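Look Up: What Is Going On Over Your Head?

Lamton Young Readers, Buildings and Bits series

People spend a lot of time looking at floors. Floors have dropped coins on them, and sometimes cake. Ceilings have neither, so they get ignored, even though a ceiling has the harder job. A floor can lie there all day being trodden on. A ceiling has to stay up.

This explainer is about the ceilings in big plain rooms: workshops, sports halls, warehouses, the sort of place where a grown-up says "mind your head" although the ceiling is 6 metres away.

Beams

A beam is a long, strong bar that goes across a gap. Put a ruler across two books and you have made one. Press down gently in the middle and the ruler bends. The top of the ruler is being squashed together and the bottom is being stretched, both at the same time, which sounds uncomfortable and is what every beam does for a living.

Now turn the ruler on its thin edge and press again. (You may need to hold it steady, as rulers like to fall over.) It hardly bends at all. It is the same ruler, made of the same stuff, but now it is tall and narrow where it was flat and wide. Builders know this, so beams are usually deeper than they are wide.

You will often see beams running side by side, all the same distance apart. Builders call beams like these parallel, meaning they would never bump into each other however long you made them. Each one holds up its own strip of ceiling or roof and doesn't have to worry about its neighbour's.

Ribs and folds

Between the beams there may be panels with ridges in them. You could be forgiven for thinking someone did that to make them look interesting. They didn't, and it hasn't.

Try it with a sheet of paper. Lay it flat across the gap between your two books and put a rubber on top. The paper sags and the rubber goes down the hole. Now fold the paper backwards and forwards like a fan, open it a little and lay it across again with the folds running from book to book. On goes the rubber. Add a pencil sharpener. Add another, if you are the kind of person who owns two.

The folds work for the same reason as the ruler on its edge. Every fold is a small, tall, narrow beam. A thin panel with ribs can be stiffer than a thicker flat one, and it is lighter too, so the beams have less to complain about.
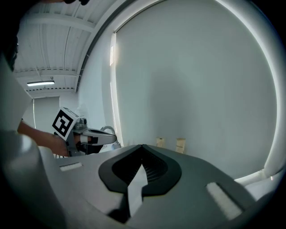 Why are the lights in big rooms often long and thin?

A long light spreads its brightness over a long stretch of room, so the shadows come out softer. A small, very bright bulb sends all its light from one spot and makes shadows with hard edges.

You can check this with your own hand. Hold it over a table under a small lamp and you get a crisp black hand. Under a long tube you get a grey smudge that may or may not be a rabbit. Smudgy shadows are bad news for shadow puppets and very good news for anyone trying to cut along a line without their own fingers getting in the way.

How a fluorescent tube works

Lots of long ceiling lights are fluorescent. (It has a U, an O and an S in the middle and has ruined many spelling tests.) Inside the glass tube is a gas with a tiny bit of mercury vapour mixed in. When electricity goes through, the mercury gives off ultraviolet light, a kind of light our eyes can't see. A light you can't see isn't much use on a ceiling, so the inside of the glass is coated with white powder. The powder soaks up the ultraviolet and gives out ordinary light that we can see.

Older tubes need help to get going. The help comes from a small plug-in part called a starter. The one in the workshop at Zasora, where this page was written, is a Bodis 3645, a name only a starter could be proud of. When a starter gets old, the light blinks and blinks and never quite makes up its mind.

Newer lights of the same shape may have LEDs inside. LEDs are little electronic parts that glow when electricity passes through them. They use less power, contain no mercury and don't need a starter, so a lot of tubes are being swapped. At the Ismail sports hall, 387 tubes were changed in one March. The lights there are on for around 2000 hours a year, and the electricity bill had been getting rather long as well.

If a tube breaks, leave it alone. The glass is thin and sharp and the mercury is poisonous. Tell an adult, get everyone out of the room and let the adult deal with it.

Why do some lights hang down?

Light gets weaker as it spreads out. If the ceiling is very high, a lamp fixed right at the top wastes some of its effort lighting up the upper parts of the walls, where there is usually nothing except a lost shuttlecock. Hanging the light lower brings it closer to the people who need it. Hang it too low and it gets hit by a ball, so somebody has to choose a sensible height in between.

Words to keep

Beam: a strong bar across a gap.
Parallel: side by side and always the same distance apart.
Rib: a raised ridge that makes a thin thing stiffer.
Ultraviolet: light that human eyes can't see.
Starter: the small part that gets an older tube going.

Something to do

Find a big room and look at its ceiling for a whole minute. Draw which way the beams go, if you can see them, and then draw which way the lights go. Do they match? Sit down first. People who walk along looking at ceilings tend to find out about doors.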